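Thread by Miklós Illés
22/06/2019
Filed under: Automation / Shop floor / Long threads

1/ We have had a bin-picking cell running at the Murkby site since January. Several people asked what it changed for the staff. I did the integration and I still sit next to it most days, so these are notes from the inside. Long thread.

2/ Background. Murkby sorts returned housewares. Mixed totes come in off the truck, each item gets picked out, looked at, and sent to resale, parts or scrap. Before January that was four benches, one person per bench, two shifts.

3/ Now it is three benches and one cell. The cell takes totes the benches would find dull: rigid kitchen goods, nothing sharp, nothing electrical. The benches keep everything else.

4/ Head count did not change. I know how that sounds coming from the integrator. Two people retired in spring and were replaced. One person moved to the cell full time as operator. The work changed more than the number of people did.

5/ The operator is Margit Bognár. Nineteen years on the benches. She was the third choice for the job on the original plan, behind two people from maintenance. The two from maintenance were fine with the controller and poor at telling why a pick was bad.

6/ Picking is a handling problem first. Margit looks at a tote and says "that one will roll, that one will wedge in the corner." She is right often enough that we log her guesses next to the planner's output. The logging was her idea.

7/ What she does in a shift: loads totes, clears faults, checks the grade on anything the vision flags, swaps fingertips, writes up misses. Fingertips are the consumable. They wear on the inside face and the grip on glossy plastic goes first.

8/ What she stopped doing: lifting full totes to bench height. There is a lift table for the cell. The benches still don't have one. This is the most common complaint I hear and I think it is a fair one. It has been in the budget request twice.

9/ Pace. A bench person does a tote when the tote is done. The cell has a rate on a screen, and the screen faces the benches. That was my mistake. Within a week people were reading it like a scoreboard. We turned it to face the wall and later moved it into the office.

10/ The rate was also misleading. It counted picks, and a dropped item that got picked again counted twice. So a bad hour looked like a good hour. The counter now logs an item once, when it leaves the bin.

11/ Noise. The cell is quieter than the old conveyor and louder than a person. The compressor is the worst of it. It went outside in a box after two months. Should have been outside on day one.

12/ Breaks. The cell does not stop for breaks, and for the first few weeks Margit didn't either, because a fault in the middle of lunch meant a stopped cell and a note in the log with her initials. We changed the rule: the cell is paused at break, full stop. Cost is 30 minutes a shift. Agreed with the shift lead in one conversation.

13/ Faults by type, from memory of the last review: cannot find a grasp, item slipped, item against the wall, cable snag. The third is the one we spend time on. Anything lying flush along a tall wall leaves no room for a finger on the far side.

14/ Thin-walled open shapes are next. Bowls, cups. You can take them by the rim, but a tilted rim gives you one good approach angle and several that look good to the camera and aren't. Clear and tinted plastic makes it harder. The depth data gets patchy.

15/ We test on a short list of items for that reason. Things that have given trouble in production get a copy on the test shelf. Margit keeps the shelf. Bright colors where possible, so that people reading the logs can tell the items apart without opening the item table.

16/ The bin on the test station is scuffed and taped. It gets the same abuse as the production ones and I prefer it that way. A new bin reflects differently and the results don't carry over.

17/ The arm over one of the mixed loads:

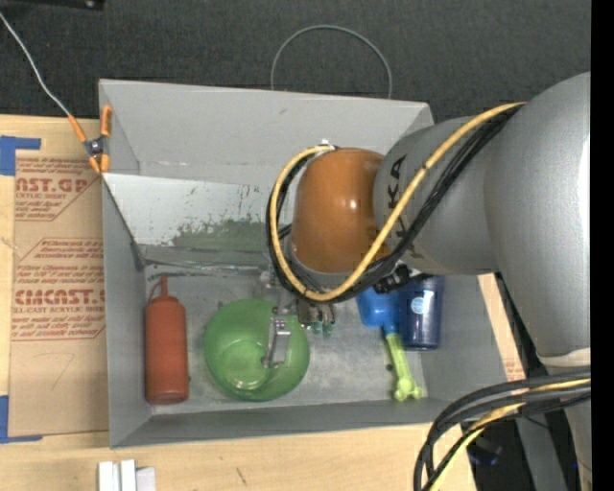 Bottle by the left wall, green bowl tipped under the gripper, blue cup on the right. One finger is down over the bowl.

18/ The squeeze bottle type is the wall case from 13. With a long body set parallel to the side, there isn't much to close on unless you come in from the end or nudge it out first. Nudging is a separate motion with its own failure modes. We allow it once per item.

19/ The long-handled tools are the easy ones if the handle is clear. If the head is under something, the planner takes the handle and drags whatever is on top. Benches would move the top item first without thinking about it. Writing down "without thinking about it" took us most of a month.

20/ Cable routing. Dress pack along the outside of the arm, service loop near the wrist. Too short and it pulls at full reach, too long and it catches a bin wall. Ours has been re-tied more often than I would like to say. Check it at shift start. It is on the sheet.

21/ The sheet is one page. The vendor manual is 40 pages for the same procedure. Margit wrote the sheet, I checked it, and the Undlow site asked for a copy before their own cell was powered on. That is the best review either of us has had.

22/ Undlow did one thing better. They trained every bench person on clearing faults before the cell went live. We trained one person, and the first time Margit took a week off, the cell ran at half its usual output and I drove in twice. Now five people can clear it.

23/ Training takes 10 hours, split over several days. Most of it is what to leave alone. Reach-in procedure, lockout, how to tell a paused arm from a stopped one. The last item gets its own hour.

24/ Pay. The operator grade is one step above bench. The fault-clearing people get nothing extra at the moment. I don't set pay, but I have put in writing that people doing part of a graded job should get part of the grade. No answer yet.

25/ Software. The scheduler is Prikix, which handles the tote queue and the operator screen. Grasp planning is ours. The screen originally said OPERATOR ERROR for any fault cleared by hand, including the ones the planner caused. It now says MANUAL CLEAR. Small change, large effect on whether people report things.

26/ Reporting went up after that, so the fault count went up, so I had to explain to management why the chart got worse in the month the cell got better. Bring the chart of unreported stops with you if you have one. I had to reconstruct ours from gaps in the timestamps.

27/ What the benches got: fewer dull totes, which they wanted, and a harder average tote, which they did not ask for. The easy ones used to be a rest between the bad ones. The old per-bench target assumed the old mix. It was corrected in spring, later than it should have been.

28/ If you are planning one of these, redo the bench target in the same week the cell goes live. You are changing their input. The number has to move with it.

29/ Open items: lift tables for the benches, a second test station, grading on dark glossy items, and a spare set of fingers kept on site. Lakatos machines ours and the lead time is long enough to plan around.

30/ I can answer questions about layout, training and fault logging. Not about price. Margit has read the thread and corrected 7 and 22.

Replies (5)

tote_and_nail: Point 28 should be first. We did the cell in one quarter and the targets in the next and lost two good graders in between.

R. at Undlow: Can confirm we still use the sheet. Somebody laminated it.

benchside: How do you handle the once-per-item nudge if the item rolls back to the wall? Does it go to reject or does the operator get called?

Miklós Illés: @benchside Skipped until the bin is otherwise empty, then one more try, then the operator. Usually something has moved by then.

pneumatic_pat: Compressor outside, yes. Watch the condensate in winter.

More from this author
Turning the rate screen around: a short note
How we number faults at Murkby
Dress packs, service loops and what wears first
Lift tables: the request, second version
Notes from a day at Undlow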